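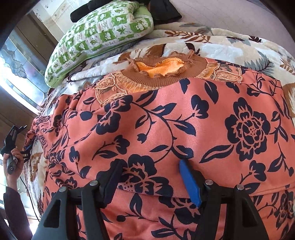 Fold everything the minute you take it off, or it will own you, wrote a reader in Turnbridge after my last piece on bedrooms. I have thought about this advice a good deal, mostly while lying next to a heap of clothes.

My objection is that it assumes a garment is either clean or dirty. Anyone who has got through a winter knows there is a third kind, the thing worn for 2 hours over something else, too fresh for the wash and too lived-in for the drawer. A navy-on-coral floral with a brown jumper poking out at the neck belongs on the bed. Where else would it go? The chair is full.

The storage trade has noticed, of course. There is a shop in Lanetville that will sell you a rail for the half-worn, and I priced one up at 305 before I remembered that I own a bed, which is wider and already paid for. It also comes with a fleece blanket covered in leaves, and against that much foliage a few roses hardly count as mess.

I do tidy. At night the heap has to move so that I can get in, and in the morning it moves back. My mother would have called this idleness, but she ironed tea towels - and I'm not sure she enjoyed it.

So no, I shan't be folding at the minute of removal. I will concede the black thing on top of the pillow. Pillows are for heads, and I mean to find it somewhere better to live before August.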